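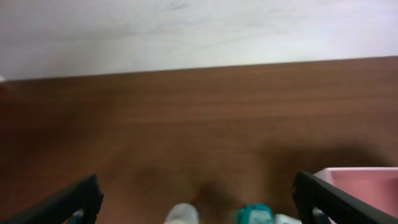

The fault that stopped the sorting cell at Nolitz for most of a spring was a small one, and the engineer who looked after it still speaks of it with some irritation. The task was simple: pick small items from a tabletop and put them in an open box. From the wrist camera the two black fingers come in from the bottom corners, with the small white and teal things between them and the pink box at the right, partly behind one finger. "That finger in front of the box is where our story begins," the engineer told me.

By Yan
May

I met the engineer in the workshop on a Monday, before the first shift. She asked that I don't print her name, and her employer agreed to the interview on the same condition.

The first sign was a noise. During a move to the box, the right finger touched the rim and the arm kept pushing. The force limit should have stopped it at 8 newtons. It stopped at 30. "The box slid and a finger pad was torn. It was cheap damage, but I had my hand on the table ten minutes before, to straighten the box. So I did not laugh."

She pressed the stop button and wrote a report the same afternoon. Her supervisor thought that the box was simply in the wrong place. They moved it a little to the left and the cell ran again for 19 days. Then it happened a second time, with a harder contact.

"I made a mistake there," she said. "I accepted the explanation because it was comfortable. The box position explains why we touched the box. It does not explain why we pushed."

The real cause was in the settings. The gripper had been changed in winter for a heavier model from Grastano, and the new weight was entered in the arm controller. But the safety program, named Skullow, which was written inside the company, kept its own copy of the old weight. It saw a constant false load, and somebody had raised the limit to make the false alarms go away. The change had no note and no signature.

"I don't want to know who did it. I could have done it myself on a bad evening," she said. What she wanted was that the limit cannot be changed without a second person, and this took longer to get than the repair.

Now the weight is stored in one place only, and both programs read it from there. Each morning the arm presses on a test block at low speed, and if the reading is wrong, the cell does not start. The first version of this test took 40 seconds, and the operators complained – they wanted to begin work. She made it shorter but refused to remove it.

I asked if she puts her hand on the table today. "Only with the power off," she said. "Before, I also knew this rule. I had even taught it to the new people." Then the shift came in, and she went to start the morning test.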